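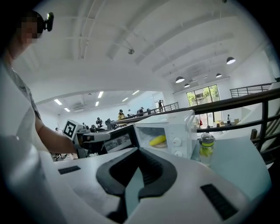 PLOSVILLE, Oct 6, 2023 – Fedoruk Lubricants has added a high-temperature chain oil to its Judcombe line. Judcombe Chain Oil HT is a fully synthetic ester oil for conveyor chains in drying, curing and baking ovens. It contains no solid additives and is available now in 5-gallon pails and 50-gallon drums.

The oil is made to spread into the pins and bushings of a chain and stay there at working temperature. It leaves less varnish than the mineral chain oil it replaces in the Judcombe line, and can be applied by brush, drip feed or automatic spray.

Field testing began in May at a panel coating plant in Feltville. The test chain ran for 2,427 hours on the new oil, with relubrication every 60 hours. A second chain on the same line stayed on the older oil and was cleaned once, after 1,017 hours, when deposits built up on the side plates. The test chain did not need cleaning during the period.

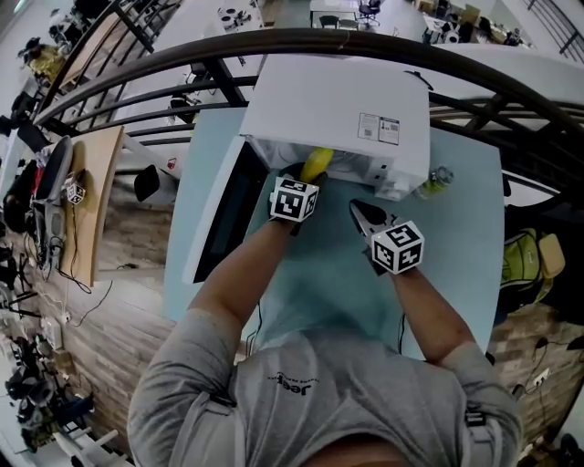 Marlys Tennant
Product Communications Manager, Fedoruk Lubricants

Customers changing over from a mineral oil should clean the chain first and check the reservoir and feed lines for old residue. The new oil is compatible with the seals used in most automatic oilers, but natural rubber parts should be replaced. A changeover sheet is supplied with each order.
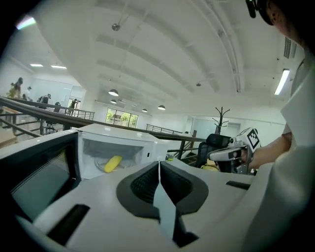
One customer in Feltville said the longer gap between cleanings mattered more to the plant than the price per gallon, and asked for a heavier grade for slow chains. Fedoruk is working on that grade and has not set a release date.

Data sheets and samples are available from the Plosville sales office.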